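4.2 Where the dishes wait: racks, trays and the in-between places

We had expected, when we began visiting kitchens in Kondthorpe, that most of our conversations would be about washing. People do talk about washing, of course, and often with great feeling, but what they wanted to show us again and again was the stretch that comes after it – the time when a plate has left the sink and has not yet reached the cupboard. Of the 1,099 diary entries our households kept for us, 133 mention a dish rack by name, and a good many of those are complaints about how somebody else had filled it.

The filling of a rack, as Luminița Tănase observed in her early field notes, is a small negotiation between the shape of the thing and the shape of the slot. Flat plates are easy company. They stand up between the prongs and lean a little, and there they stay. Bowls are a different matter, and nearly every household had its own way with them. In one home the bowls always went face down along the back; in another they were leaned on whatever plate happened to be nearest, and the grandmother of the house told us she had done it so all her life and saw no cause to change. Figure 7 shows a plate and a bowl sharing a rack in this second manner, together with a tabletop where a round tray serves as a gathering place for small items.
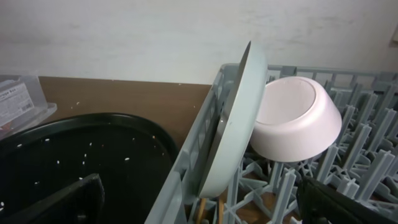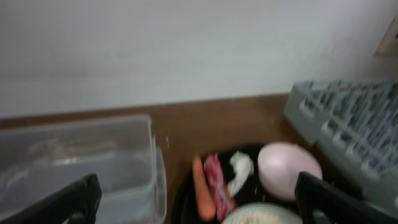 Figure 7. Two resting places for household things: a plate and a leaning bowl in a gray plastic dish rack (first picture), and a clear container beside a round black tray holding a cluster of items (second picture).

Trays deserve a few words of their own, and we confess we grew rather fond of them. Cornel Anghel, who coded the diaries, came to call them "harbors," and the name stuck with the rest of us. A tray gives loose things an edge to stay inside, and it lets a person lift the whole lot at once when the table is needed for supper. Open containers were used in much the same spirit, although our households were far less settled about what belonged in them. Of the 9 families we visited twice, most had moved at least one container to a new spot between visits, and some were a little surprised when we asked after it.

We coded both kinds of place as "holding sites," following the scheme Lilla Jakab drew up in September, and kept them apart from cupboards and drawers, which we treat as "homes." The line is not always a clean one. A mug that lives in the rack all week, taken out for coffee and put straight back after rinsing, has surely made the rack its home, and we have coded it that way – with some grumbling among ourselves, which we return to in Section 5.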